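7 Working rules for hand-held gripper sessions in occupied rooms

7.1 Scope

This section applies to every session in which an operator carries a Kitine hand-held gripper through a furnished room that is in ordinary domestic use. It covers preparation of the room, starting and stopping a recording, handling of soft items, and closing down. Bench work is covered in Section 6. Fitting and replacing the fingers is covered in Section 4 and must not be attempted during a session.

The words "shall" and "should" are used in their usual sense. A step marked "shall" is checked at review, and a session that misses it is rejected. A step marked "should" may be left out if the operator writes a short note in the session log.

7.2 People and duties

Each session has an operator and a session lead. The operator holds the gripper and carries out the task. The session lead keeps the log, calls the start and the stop, and has the authority to end the session at any point without giving a reason.

The same person may fill both roles only for folding and sorting tasks, and only after sign-off by the site supervisor. At the Namboodiri site this is Haf Mathias. At Kondow it is Aravind Gounder.

7.3 Before entering the room

1. Confirm that the occupier has signed the consent form and that the form names the room. Consent for a kitchen does not extend to a bedroom.

2. Read the number printed on the label of the gripper housing and copy it into the log. Do not rely on the number on the carrying case. Cases are often swapped.

3. Check that the housing screws are seated. If any screw stands proud, do not tighten it by hand. Return the unit and take another.

4. Open and close the fingers fully, 2 times. They shall move freely and return without sticking.

5. Look into the gap between the fingers. Wiring shall lie clear of the moving parts along the full travel.

6. Clean the lens with the dry cloth supplied. Do not use spray.

CAUTION: Do not start a session with a finger that is split, bent or loose. A damaged finger can catch thread and pull it tight before the operator feels any load.

7.4 Preparing the room

The aim is to make the room safe to work in while leaving it as it is normally kept. Tidying beyond the steps below spoils the recording for its purpose and should be avoided.

1. Walk the route between the work surface and the door. Move only those things that could be stepped on or tripped over, and note each one in the log.

2. Cables that cross the route shall be moved to one side or taped down. Cables that stay behind furniture may be left.

3. Drinks in open cups shall be taken out of the room. Closed bottles may stay where they are if they stand out of reach of the work surface.

4. Letters, bank papers, prescriptions and screens showing personal data shall be turned over or removed. Framed pictures shall be covered or turned unless the consent form lists them.

5. Boards, panels and mirrors that lean against furniture should be tested with light pressure. If they slide, lay them flat or take them out.

6. Curtains and lights shall be left as the occupier has them. If the window is so bright that the operator cannot see the work clearly, change the operator's position first.

NOTE: Patterned bedding is allowed. Earlier issues of this manual asked for a plain sheet to be laid over it. That step was withdrawn in February and should be struck out of any printed copy still in use.

7.5 Handling clothing and other soft items

Soft items carry the lowest risk to people and the highest risk to the fingers. Hold the gripper so that the housing stays below the line of sight and the fingers point towards the work. The wrist should be straight. If the operator has to bend the wrist to reach the far edge of a garment, the operator should move instead.
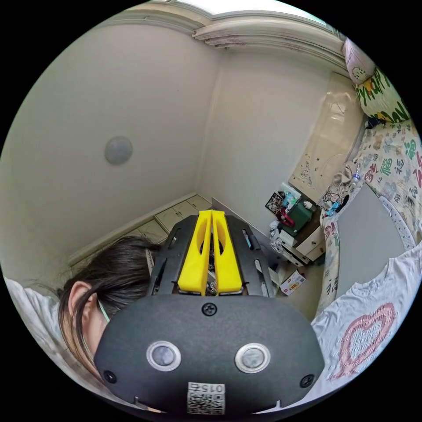 Figure 7-2. Unit 0152 at the bedside, with a printed T-shirt close by on the right.

1. Place one garment at a time within reach. Keep the rest of the pile to the side of the free hand.

2. Approach the fabric from above and close on a single edge or seam. Avoid closing on printed areas, buttons and zips.

3. Lift slowly until the fabric hangs free. If it does not come away, open the fingers and start again. Do not tug.

4. Keep the free hand outside the space between the fingers at all times. If a fold has to be smoothed by hand, set the gripper down first.

5. Lay the garment down before opening the fingers. Dropping from height is recorded as a fault.

6. At the end of each garment, pause with the gripper still, then begin the next.

CAUTION: Long hair shall be tied back, and lanyards, scarves and loose jewellery removed. Where a second person works beside the operator, the same rule applies to both. Ear loops and mask straps may be worn but should sit flat against the head.

A second person shall not lean across the path of the fingers. If both must reach for the same item, the operator opens the fingers and draws back — the second person goes first in every case.

7.6 Stopping

The session lead shall call a stop if:

a child or an animal enters the room;
the occupier asks for one, for whatever reason;
a finger touches skin with enough force to leave a mark;
the operator reports pain, numbness or tiredness in the hand or wrist.

After a stop, set the gripper down with the fingers open. Write the time and the cause in the log. The session may start again when the lead and the operator both agree to it, except after contact with skin, when it shall be closed and reported to Oluwaseun Lawal on form 119.

7.7 Closing down

1. Stop the recording and wait for the unit to confirm it.

2. Wipe the fingers and remove any lint from around the joints.

3. Put back everything that was moved, using the log as the list.

4. Uncover framed pictures.

5. Ask the occupier to look round the room and sign the closing line of the log.

6. Place the gripper in its case with nothing pressing against the fingers.

Recordings are to be passed to Monetti by the site supervisor. Operators shall not keep copies.

Issue 2 of this section was approved by Yamuna Nair on 2 June 2022. Corrections should be sent to Pak-hei Chow, with the step number given in full.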